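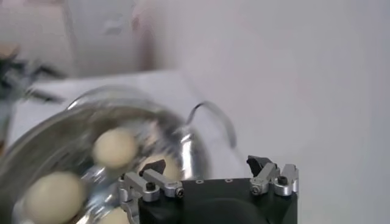 Como anunciar um novo sócio sem matar o leitor de tédio

Pesquisar no site Digite sua busca OK

1. Ponha o nome e o cargo na primeira frase. "A Brivine contratou Marlene Cavalcanti como consultora tributária" já resolve. O histórico do escritório desde a fundação pode esperar — de preferência, para sempre.

2. Diga de onde a pessoa veio e o que vai fazer. "Agregar valor" não é função.

3. Inclua uma única citação. Se todo sócio quiser a sua, sorteie.

4. Corte até 300 palavras. Ninguém reclamou ainda.

5. Confira a grafia com o próprio contratado. Eetu Hakala já foi "Sr. Eeta" em dois comunicados nossos e continua nos cumprimentando — de longe.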